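Trelow Two-Arm Packing Cell – demo visits

Product no. 833. Sold as a complete cell or arms only. Demo bookings now open for August.

What you get: two arms, two grippers, wrist camera on each, table mounts, cabling, the Trelow control software. Bins not included, bring your own or ask Onni for the list.

Good for: soft packets, pouches, bagged goods. Stuff that folds up when you grab it. Not for glass, not for anything over the weight in the data sheet.

Visits
At our Ternton shop, afternoons only. 3 visitors per slot please – the room is small. Starts at 400 Kauppinen Road, side door, ring twice. Chae-won Shim runs the demo, Teodoro Cruzado handles quotes and lead times. Allow an hour, more if you want to try your own packets (you do, send them ahead if posible).

Demo is bin to bin with bagged goods. You pick the start positions. Ask for a rerun if somthing goes by too fast, Chae-won doesn't mind.

Arms, bins and packets at Ternton:
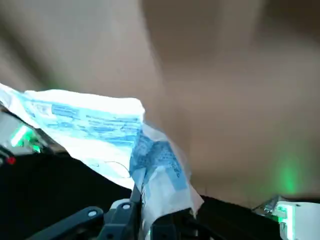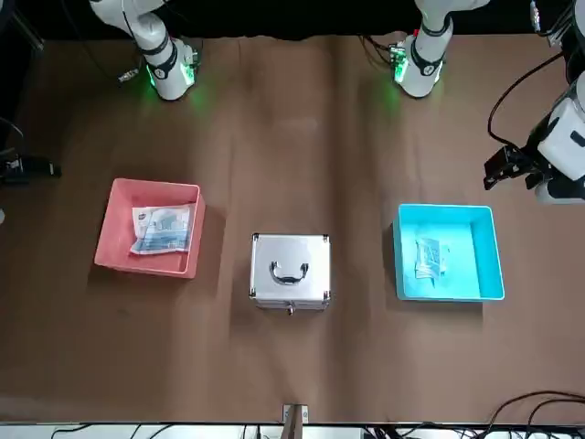
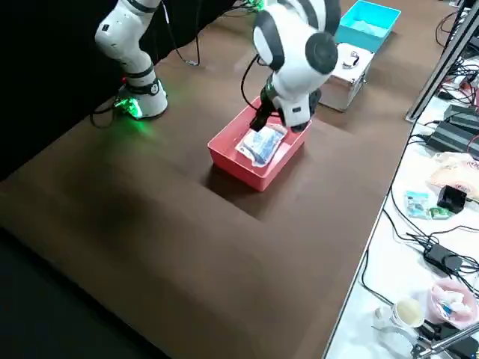 Parking behind the building, 22 spaces, fills up by lunch. Closed shoes. Coffee yes, lunch no.

Lead time on the full cell is longer than on arms only – Teodoro has current dates. Install and first training day are in the price for the full cell. Arms only, training is extra. Spare gripper fingers ship separate, order them with the cell or you wait.

To book: use the visit form, put 833 in the subject line and tell us what you pack. Pentti Kemppainen confirms by email.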